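Birsen Yurt leaving Dralmont?? (page 1)

Print this thread | E-mail this thread

ropebreak_rita
Birsen Yurt leaving Dralmont??

Just got back from the Clirholm show and something is up. She lost clean to Duman, no run-in, no nothing, then stood in the ring for ages after with the mic in her hand and never said a word. Put it down and walked. Wasn't on the Oltero post-show either. Contract's up in July isn't it?

Crowd was 3,338 btw, they announced it. Looked full from where I was.

coffinmatch
Re: Birsen Yurt leaving Dralmont??

Loser stands in ring looking sad = storyline. They did this exact thing with her two years ago and she was back in 6 weeks with new music. Calm down

ropebreak_rita
Re: Re: Birsen Yurt leaving Dralmont??

That time she cut a promo first. And she was hurt. Totally different. Also she hugged the ring announcer, she NEVER breaks character for that

Bettyslam
Re: Birsen Yurt leaving Dralmont??

I hope not, she's the whole reason I watch. My daughter has gone as her for Halloween twice now. We drove 62 miles for the Clirholm one and got there right as the doors opened (parking is a joke, dont bother with the side lot) and she signed for every kid at the rail before her match. If she goes I'm canceling Oltero, sorry, the rest of the women's division is Duman and people who want to be Duman.
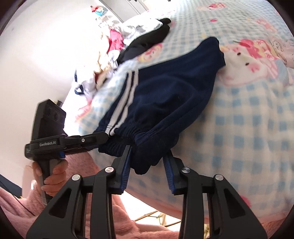 coffinmatch
Re: Birsen Yurt leaving Dralmont??

"The rest is Duman" yeah and Duman is great?? Best match on the card 3 shows running. Yurt has been phoning it in since winter. Same match every time, same comeback, same dive. There I said it

Bettyslam
Re: Re: Birsen Yurt leaving Dralmont??

Phoning it in. She did the dive off the entrance set. With a taped shoulder. ok

halfnelson_hal
Re: Birsen Yurt leaving Dralmont??

Couple things

- she took Dralmont out of her bio this morning. Checked it myself, it was there last night
- merch page still has her shirts up but only in small
- her and the commentator guy, the one everyone says she's dating, he's not on the next card either

Could be nothing. Could be they're both off to do TV. My money is TV.

ropebreak_rita
Re: Re: Birsen Yurt leaving Dralmont??

Can we leave the dating stuff out of it. She has said in like every interview she doesnt talk about it

halfnelson_hal
Re: Re: Re: Birsen Yurt leaving Dralmont??

Fair. Only brought it up cause of the card. Bio thing stands tho

tinybell
Re: Birsen Yurt leaving Dralmont??

I was at the very first Dralmont show when it was almost empty and she was opening against a girl who'd never wrestled in front of people before. Carried her through it, talked to her the whole match, you could hear it from my seat. Point is she's earned going wherever she wants. If it's TV, good. They better not change her name.

Oh and the tournament final is on Oltero in full now if anyone missed it, commentary is rough but the last ten min are worth it.

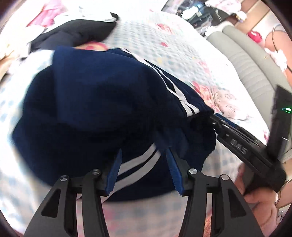 Navy track pants, white side stripes

coffinmatch
Re: Birsen Yurt leaving Dralmont??

Watched the final again because of tinybell. OK it's good. The finish is good. Still say the middle drags and Duman does all the bumping.

Still a work. She'll be back by fall, screenshot this

Bettyslam
Re: Re: Birsen Yurt leaving Dralmont??

Screenshotted

ropebreak_rita
Re: Birsen Yurt leaving Dralmont??

Update, Dralmont put the next card up and she's not on it. Duman vs "opponent to be announced". So that could be her or it could be literally anyone. Tickets on sale at noon, I'm getting one either way, last time the floor seats went while I was still logging in. Anybody want to split a ride?

tinybell
Re: Re: Birsen Yurt leaving Dralmont??

me, pm'd you

Contact the mods | Copyright remains with individual posters | Back to top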